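# The Town Under the Lake, and Why We Keep Hearing Its Bells

I first heard about Drusden from the woman who rents out rowboats on the Tusness side of the lake. I was paying for an hour on the water, and she handed me my change and said that if I heard a bell out there I should turn around and come straight back in. No smile, no wink. Then she went back to her crossword.

Well, you can imagine how much rowing I did after that. I sat in the middle of Stusell Lake with the oars pulled in, listening like a kid on Christmas Eve, and I heard ducks.

The story goes like this. Before there was a lake there was a valley, and in the valley there was a rich town called Drusden, with 60 chimneys and a bell so heavy it took two people to swing it. One winter an old woman came down the road and asked for bread at every door. She got none until she reached the bell ringer's house, where the daughter gave her a heel of rye and half a blanket. The old woman told the girl to climb the hill before dark and not look back. By morning the valley was full of water, and the bell was still ringing underneath it.

If that sounds familiar, it should! You can find the mean town and the hungry stranger all over Europe, and something very close to them in Ovid, where Jupiter and Mercury go door to door in disguise and only old Baucis and Philemon let them in. The drowned bell has cousins everywhere too. Wales has Cantre'r Gwaelod, the low country lost under Cardigan Bay. Brittany has Ys, where (depending on who's telling it) the king's daughter Dahut steals the key to the sea gates. Russia has Kitezh, the city that sank into Lake Svetloyar to escape an army and is supposed to be down there still, with its church bells going.

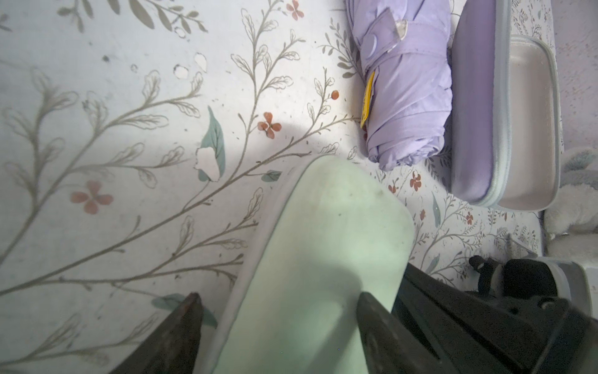
So what made me stick with little Drusden, which most folklore books skip completely? Mainly the girl. In the oldest version I could find, she isn't only the bell ringer's daughter, she's also a painter of cupboards and chests, and she leaves flowers on everything she touches. The tellers get very particular about them: always four petals, always on thin branching stems. Over the years the story has lost bits of itself the way a flower print does, with a pale worn spot in the middle of a leaf and flaked patches where some piece of the pattern used to be, and you find yourself filling in the gaps without meaning to. I certainly did. For a whole summer I was convinced the girl had a name, and that I'd read it somewhere. I hadn't. I'd made her up a name in my sleep, and I'm a little embarrassed to say I'd also given her a dog.

The person who straightened me out was Zuweira Acheampong. She has spent years collecting lake stories for the Laryea Archive, which takes up two rooms above a bakery in Tusness and smells wonderful until lunchtime. Her card index is a marvel. Card 3217 is the one you want for Drusden, and it's so thick with pasted-on slips that it won't lie flat in the drawer.

"People come in wanting the true one," she told me. "I give them tea and the whole card."

The earliest slip was copied out in 1912 from a farmer's wife on the north shore, and it has no flood in it. None! The town goes under the ground, and the water comes later, "to cover the shame." There's no old woman either. The stranger is a man with wet boots who never speaks. The bell is there, though, and so are the girl and her flowers. Everything else seems to have floated in from somewhere — a schoolbook, a sermon, a cousin back from the coast with a better ending. 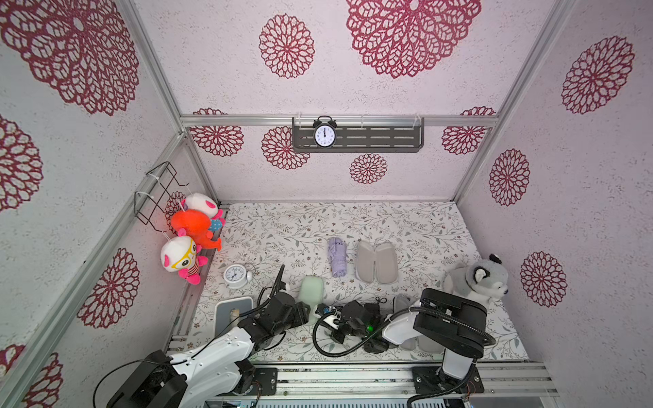
*Red rosettes on the walls, and a black twin-bell clock on the shelf.*

I asked Zuweira about the bell, and she got up and closed the window before she answered, which I thought was a very good touch. In her files, she said, the bell does three different jobs. For the fishing families it's a weather warning. You hear it before a storm, and you go in. For the farms higher up, it rings for a death. And for children it's a bedtime threat, plain and simple: the bell is for people who are still up.

She doesn't think one of those came first. I do, for what it's worth. My money is on the weather. Sound travels strangely over cold, still water, and there are church towers in the hills around Stusell that you'd never hear from the shore on an ordinary day. Put a man in a boat at dusk, give him a certain kind of air, and a perfectly dry bell from miles off could seem to come up through the planks. I explained all this to Zuweira at some length (I'd been reading about temperature layers and was very pleased with myself). She listened politely and asked me why, in that case, they didn't say it came from the hills.

I still don't have a good answer to that.

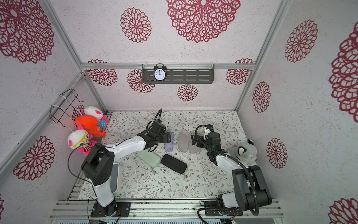

Then there's the question everyone asks, which is whether there was ever a real Drusden. Possibly, in a small way. An old tax list mentions a "Drusden mill" somewhere in the district, and a mill isn't a town, but it's a start. The lake itself is far too old to have swallowed anyone's chimneys. What does change is the level. In a dry year the shallow end by the reed beds draws back and leaves a long shelf of mud with flat stones in it, and I'm told that once, when the water was very low, 800 people turned up over a single afternoon to look for the church roof. They found a plow blade and lost a great many shoes.

I love that afternoon. I wish I'd been there, up to my shins, arguing with strangers over whether a rock was a doorstep.

I went back in March, out of season, with the boats still upside down on the grass and a skin of ice along the landing. The boat woman remembered me. She let me have the smallest one, told me again about the bell, and this time I asked her what her mother used to say it was for. She thought it over while she untied the rope.

"Supper," she said.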